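hallby-kitchen: notes and data card

Recordings from the staff kitchen at Hallby, where a robot arm has been on dish duty next to the regular kitchen hands. The set goes with the Preltulow workplace study of what changes for people when part of a job is automated.
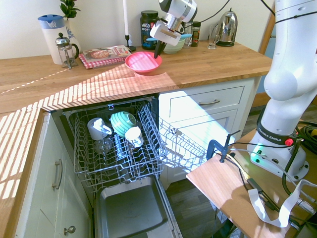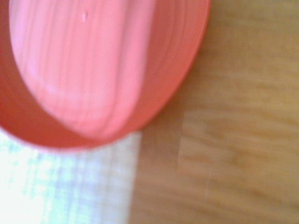
Kitchen work with the pink dish: first the counter and open dishwasher from the fixed camera, then a close view from the wrist camera.

Contents

episodes/ 680 recordings, one folder each
shifts/ kitchen hands' shift notes, typed up from paper
interviews/ 6 transcripts, names removed
tasks.csv task name, start, end, who stepped in

Last updated 13 Jan 2024. Wrist video is often soft when the gripper is close to an object. Counter video has strong sun stripes in the mornings and we have not corrected the colour.

What changed for staff

Before December, two kitchen hands split loading, unloading and wiping down. The arm now takes cups and bowls only. Pots, knives and anything greasy are still done by hand. Wanda Brannigan moved her break to mid-morning so she could be there when a run started, and later moved it back. Fitzgerald Zamora wrote in his notes that he spends less time bending over the racks and more time waiting for the arm to get out of the way. Both kept their hours, and that was agreed in writing before the arm was installed.

The stepped_in column is filled in by whoever was on shift. It is blank in 93 episodes. Blank means not recorded, so please don't read it as "no help needed".

Known problems

- Clocks on the two cameras drift. Use sync.csv.
- Episodes 1 to 70 use the old task names.
- Some shift notes cover two days on one sheet.

Access

Interviews are by request only. Write to Marisol Okafor for those, or to Trí Bùi about the video. Transcripts were checked by Kristýna Vondráček.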